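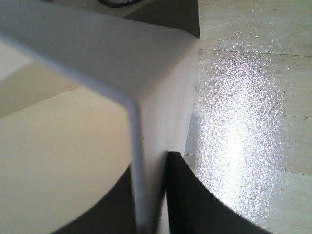 The control group at Vurketti has rewritten the software that decides when a gripper should close. Its lead engineer spoke to the Nurley bulletin on the work, which is shared with the Sedadau laboratory.

Asked what had changed, the engineer pointed to timing. "The old planner waited 300 milliseconds for a fresh image before each move. The new one keeps planning while it waits."

The group replayed 952 recorded grasps before any code reached an arm. Glare remains the chief difficulty. "A bright patch on a table can still be read as an edge," the engineer said. "We lower the confidence score there and slow the fingers."

Version 3 of the tool, named Costache, will be issued to both sites in December.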